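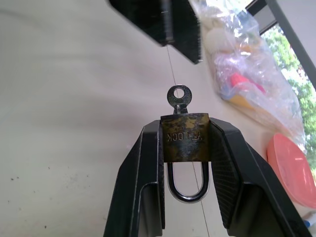
A brass padlock, key in, between the fingers of the gripper on test at the Grutitz workshop.

14 shares | 11 comments

I spent most of Wednesday at the Grutitz workshop, where they're trying to settle which gripper goes on the arms they run all day. There are two in the running – the Heline, with molded fingers and textured pads, and the Clatis, a softer-fingered one that costs a good bit more. Both get the same arm, the same wrist camera and the same pile of everyday stuff to pick up.

The padlock is the one everybody wanted to talk about. It's small, it's heavy for its size, and the brass is so tarnished that the camera has a hard time deciding where the edges are. You have to hold it upside down with the shackle hanging, keep it square, and leave the key free so a second gripper can get at it. Try that with cold hands and you'll see why I felt for the robot!

So far the Heline has the better numbers on hard, flat-sided things. Over 1000 grasps it dropped the lock 8 times, and the team told me most of those came early, before they turned down the closing speed. The Clatis did worse on the lock but came out ahead on bags and anything squishy (I watched it lift a bread roll without leaving a dent, and I'll admit I was impressed).

There's a controller question too. They swapped in a Mokoena unit in August and like how quickly it reacts when something starts to slip, but it has to be restarted after every pad change, and that gets old fast. A fix is supposed to be coming. I heard "soon" a lot.

Next up is turning the key, with both grippers getting the same number of tries. I'm rooting for the cheaper one, mostly out of habit. Results should be in before the holidays, and I'll post them when I get them.

Posted 3 December 2025

Share | 11 comments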